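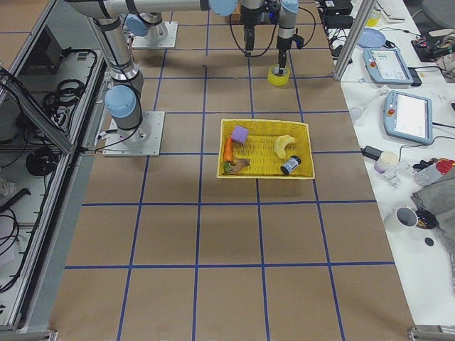 Re: [Plullum-list] can a machine clear up after the kids yet?

Hello everybody,

I've been meaning to answer this one since it came through, and I finally have a quiet evening and a pot of tea, so please forgive the length. I'll put the original below with my answers under each piece, the way we used to do it on the old list.

> My sister-in-law runs a small day care and asked me, as the family
> computer person, when she can buy something that will go around at
> closing time and put the toys back in their baskets. I told her five
> years. She says I told her that five years ago. Was I wrong then, or
> am I wrong now?

A bit of both, I'm afraid, but you're in good company! I gave my own mother the same answer about folding towels and she still brings it up at dinner.

I spent most of January visiting the group at Uibo, who work on this kind of thing all day long, and I came home more hopeful about some parts and less about others. Their setup is two arms over a table covered in brown paper, marked off in squares with blue tape, and the job is pretty much your sister-in-law's job shrunk down to table size: toys, a low yellow basket, things in and things out. A toy carrot, a banana, a foam cube, that sort of thing. Very humble stuff, and I mean that kindly.

In the run I kept notes on, they made 200 tries at putting one toy in the basket with nothing else near it, and it went well nearly every time. Then they did it with the toys heaped against each other, and you could feel the whole room lean forward. The soft cube was easy (it squashes, and forgives you for being a little off). The little can liked to roll. The carrot was fine unless it was pressed up along the side of the basket, where there's hardly any space to get a finger behind it. You or I would just tip the basket or nudge the thing over with a knuckle and never think twice.

> She doesn't need it to be quick. It could take all night for all she
> cares, as long as it's done by the time the doors open at seven.

I love this question, and I wish more people asked it. Slow is a big help. The people at Mamanport, who do bin packing for a parts warehouse, told me they'd be thrilled with a customer who had all night. The trouble is that an arm bolted to a table only reaches what's on the table, and day care toys are under the radiator. Put the arm on wheels and you've added a whole second problem, and then there's the one sticky toy that nobody planned for. If a machine makes roughly 1000 pickups a week and fumbles only a few of them, someone still has to come in early and look.

> And would it know a toy from, say, somebody's retainer?

Oh dear. Not reliably enough for me to promise it, no. The Uibo table had a small set of things the system had been trained on. I asked about objects it had never met, and got a thoughtful pause and then a very fair "it depends."

So if she asks again, I'd tell her that sorting a known set of toys on a table is close, and tidying a whole room is a good deal further away. I'm not going to put a number on it this time. My mother reads this list.

Has anybody tried the Listlow kit at home? I'd dearly like to hear how it does with soft toys, and whether the gripper pads hold up. Mine is still in its box in the hall closet, under the towels.

Warmly, and sorry again for going on,
M.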